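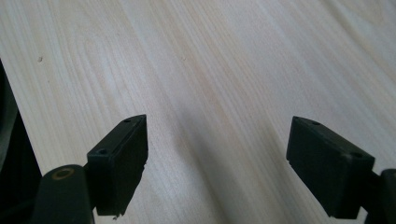 Slide 4: gripper open over pale wood, two small specks on the surface, one dark, one faint

Leave this up while I talk. Ask the room who would wipe those specks off without thinking.

Gelline trial, Plovdale shop, July. Task was bench cleanup between jobs. 182 attempts, 40 finished with no help. Say both numbers slowly.

Main trouble: telling a mark in the grain from dirt on top. A person uses a fingertip.

So, chores yet? My answer is a few, with someone nearby. Next slide, Todositz costs.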